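Karagiannis Clinics Adds Fractional Radiofrequency Treatment for Acne Scarring at Two Sites

VALLIA, February. Karagiannis Clinics has begun offering fractional radiofrequency microneedling for atrophic acne scars at its Vallia and Cundard locations. The treatment uses the Flirnska handpiece system, which the company installed at both sites after staff training and acceptance testing. Appointments are open to new and existing patients aged 18 and over.

Fractional radiofrequency microneedling delivers electrical energy through fine needles placed at a set depth in the skin. The energy heats small columns of tissue in the dermis and leaves the skin between the columns untreated. The body responds by laying down new collagen over the following weeks. The method is used mainly for rolling and boxcar scars on the cheeks and temples. Narrow, deep scars of the ice-pick type usually respond less well and may be referred for a different procedure.

A full course at Karagiannis Clinics is planned individually, with a minimum interval of six weeks between sessions. Each appointment takes 90 minutes, including the time needed for the numbing cream to take effect. Needle depth and energy level are set separately for each treatment zone and recorded in the patient file, so that settings can be compared from one session to the next.

"Depth is the setting that gets the most attention in our training," said Asabe Nnaji, clinical director at Karagiannis Clinics. "Skin over the temple is thinner than skin over the cheek. A single setting for the whole face would be too deep in one place and too shallow in another. Our protocol divides the face into zones, and the operator confirms the depth before starting each one."

Before the service opened, the company ran an internal evaluation with 146 patients at the Vallia clinic. The evaluation was used to set the zone protocol, the aftercare instructions and the appointment length. It had no control group and was not designed to measure how well the treatment works compared with other methods. Redness and mild swelling were the most commonly reported effects. Patients with a history of raised scarring were excluded and remain outside the criteria for treatment.

All patients attend a consultation before a first session. The consultation covers scar type, skin tone, current medication and any recent use of oral acne drugs. People who are pregnant, who have a pacemaker or other implanted electrical device, or who have an active skin infection in the area will not be treated. Standardized photographs are taken at the consultation and again at the final review.

Patients are asked to avoid makeup for 24 hours after a session and to use a broad-spectrum sunscreen each day throughout the course. Exfoliating acids and retinoids should be stopped before treatment and resumed only on the advice of the clinic.

The price is $700 per session for the full face. Treatment of the cheeks alone or the temples alone is quoted at consultation. The consultation fee is deducted from the cost of the first session if the patient goes ahead. The treatment is classed as cosmetic and is generally not covered by health insurance.

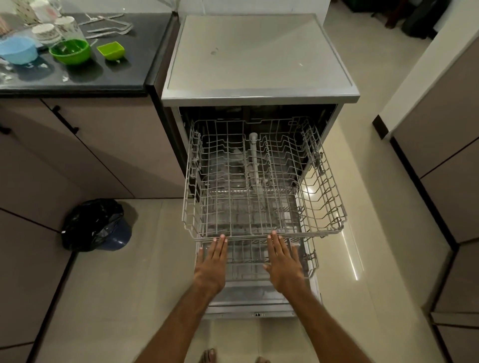
Page last modified: February, 2:00 p.m.

Needle cartridges are sterile, supplied sealed and used for one patient at one appointment only. They are opened in the treatment room and placed in a sharps container at the end of the session. The handpiece is wiped down with an approved disinfectant between patients, and its output is checked at the start of each clinic day.

The Cundard clinic will offer the treatment in the mornings only until a second operator has completed supervised practice. Vallia will offer both morning and afternoon appointments. Requests can be made at either front desk or through the booking form on the company website.

About Karagiannis Clinics

Karagiannis Clinics provides non-surgical skin treatments, including chemical peels, laser hair removal and scar management. Its head office is in Vallia.

Media contact: Press Office, Karagiannis Clinics, Vallia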